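# ¿Cuántas demostraciones hacen falta para recoger una cocina de juguete? 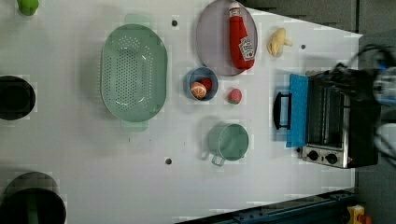 ## La mesa de Arnberg, vista con calma

En Arnberg llevan desde enero grabando demostraciones para que un brazo aprenda a ordenar una cocina. Van 197 episodios. La cifra suena bien en una presentación, y a mí me gustaría saber qué contiene.

Gintarė Kairys, que coordina las grabaciones, me pasó el registro. De los 197 episodios, 79 tienen como objetivo el hornillo: agarrar el paño azul que cuelga de la puerta, abrir, meter algo, cerrar. Los demás se reparten entre el escurridor, el plato, las ollas y la comida de juguete. Hay 42 marcados como «dudosos», categoría que cada operador entiende a su manera. Para Ditte Holst es dudoso un agarre que resbala y se corrige. Abilio Arroyo guarda esos como buenos y aparta los lentos. Entrenar con las dos definiciones mezcladas me parece pedir problemas.

Luego está la variedad. Cambiar de sitio el plátano y la fresa entre toma y toma cuesta poco y queda muy vistoso, pero el hornillo pesa y casi siempre acaba en el lado derecho de la mesa. Un modelo que solo lo ha visto ahí puede aprender a ir a la derecha y poco más. El escurridor y la taza comparten, además, el mismo verde menta; si la instrucción es «coge lo verde», quiero ver en las anotaciones cuál de los dos se pedía. En las que revisé faltaba 2 veces.

El equipo responde que el volumen lo compensará. Es posible. Lo mismo se dijo del proyecto Lakatos, y allí el salto llegó cuando alguien se sentó a tirar episodios malos.

Antes de grabar la siguiente tanda, yo pediría una definición escrita de «dudoso», el hornillo en otros puntos de la mesa y una prueba con objetos que el modelo no haya visto. Gintarė acepta lo primero y lo tercero. Lo de mover el hornillo se discutirá en febrero.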